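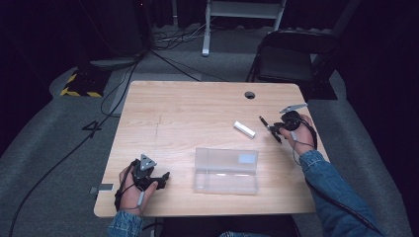
*Two-hand demonstration with the Farnis pair. Marker pen in the right gripper, lidded box on the table.*

# Farnis hand-held demonstration grippers

Farnis is a pair of hand-held grippers for showing a two-arm robot a manipulation task. The operator holds one in each hand and does the job at a table. The recording is then replayed or used for training on any arm fitted with the matching Farnis wrist tool. No robot has to be present while you record.

The pair is made by Kirkeo and sold with the Zuvudine recording software. You can order a single gripper for one-arm work, but the software license covers two either way.

## How it works

Each gripper carries a marker plate on top. The overhead tracking cameras follow the plates and give the position and angle of each hand. A small camera on the gripper looks down past the fingers, and an encoder in the handle logs how far the jaws are open. Zuvudine puts all of this on one clock and writes one file per demonstration.

Start and stop are on a foot pedal, so both hands stay on the tools. A short tone confirms each. If a plate drops out of tracking for too long, the tone is lower and the file is flagged for review.

Keep the plates facing up and out. People new to the tools tend to roll their wrists inward when they bring both hands together over a small part, and that hides one plate behind the other. Ten minutes of practice with a box and a pen usually fixes it.

## Fingers and pads

Two finger styles fit the same handle. Thin metal fingers are for pens, clips, cards and anything else that has to be picked off a flat surface. Block fingers with foam pads are for wider or softer items.
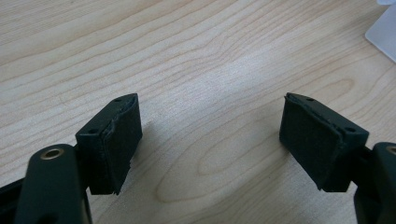 Pads are glued on and are a wear part. Replace them when the foam starts to lift at a corner or the edge goes ragged, and replace both sides together so the grip stays even. Old glue comes off with a plastic scraper. Do not use solvent on the blocks. Let new pads sit overnight before recording.

After any finger change, run the jaw calibration again: fully open, fully closed, save. Files recorded with the wrong finger profile can be corrected later, but it is slow work.

## Specifications

| Item | Value |
|---|---|
| Weight, each gripper, without cable | 400 g |
| Maximum jaw opening | 62 mm |
| Tracking rate | 256 Hz |
| Rated pad life | 2000 grasps |
| Connection | Wired, one cable per gripper |

## In the box

- Left and right grippers with marker plates
- One set of metal fingers, one set of block fingers
- Spare foam pads and adhesive
- Two cables with forearm straps
- Foot pedal
- Zuvudine license key

Tracking cameras and the wrist tool for the robot side are sold separately. The older MacAulay wrist tool works with the block fingers only.

## Ordering and support

Lead time is longest in January, when the machine shop closes for stocktaking. For quotes, write to Catherine Lindsay in sales. Questions about mounting the wrist tool on an arm we don't list go to Prasanna Ekanayake. Please include the flange drawing.

Replacement marker plates must be matched to the handle, so quote the serial number inside the grip when you order.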